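I have owned the same dustpan for longer than I've owned any of my chairs, and it has never once picked up everything in front of it. There is always the line. You sweep, you shuffle back an inch, you sweep again, and the line of dust moves back with you, slightly thinner and looking pleased with itself.

This came up on Wednesday when I dropped a bag of couscous. A 900 gram bag, because the Okley shop at the bottom of our road had the big ones on offer and I am a man who can't walk past an offer. Couscous is worse than rice and much worse than lentils. It bounces, it rolls under the cooker, and it gets into the ridge at the front of the pan and sits there until you tip the whole lot towards the bin, at which point it goes down your sock.

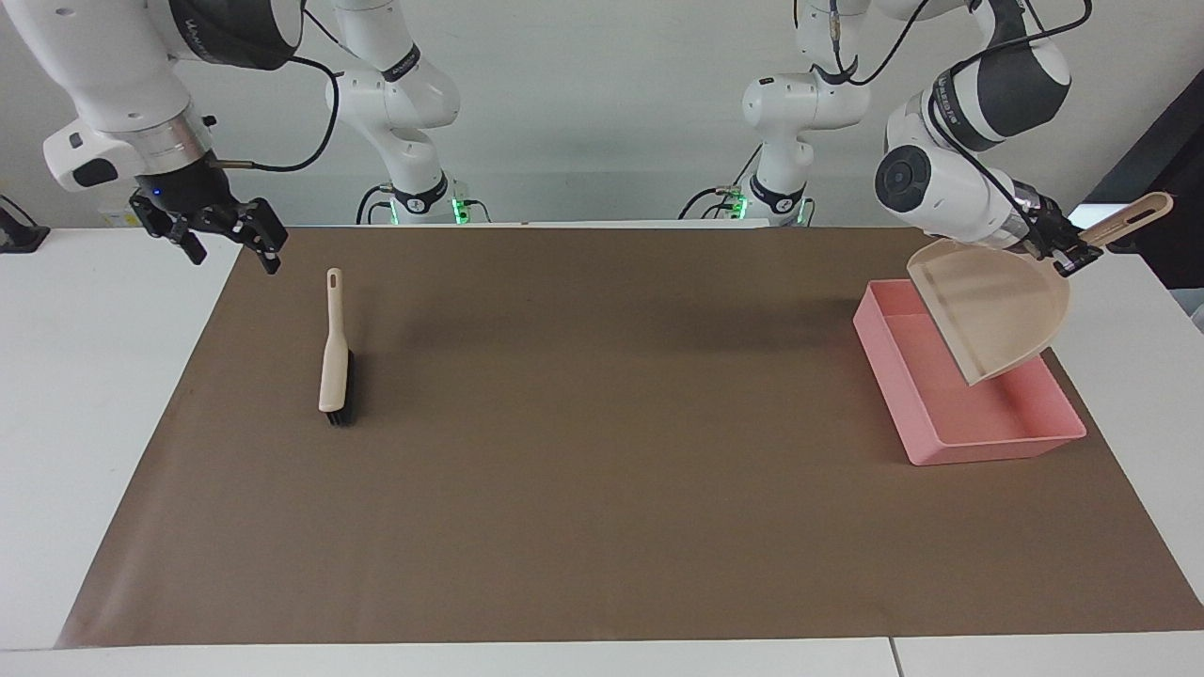 My mother swore by a damp cloth for the last bit. I've tried it and you end up with a damp cloth covered in couscous, which then has to be dealt with over the sink, and the sink is where couscous goes to swell. A friend recommended one of those Bornitz pans with the rubber lip. It's better, I'll give it that. The rubber curled after a winter next to the boiler and now it flicks things at me.

Then there is the matter of the brush. Mine came clipped into the handle and has been a separate object ever since the clip snapped. It lives behind the ironing board – the pan lives under the sink – and I have spent more time walking between the two than I have sweeping.

I'm still finding couscous, by the way. There were 2 grains in the butter dish this morning and I'd rather not think about the route.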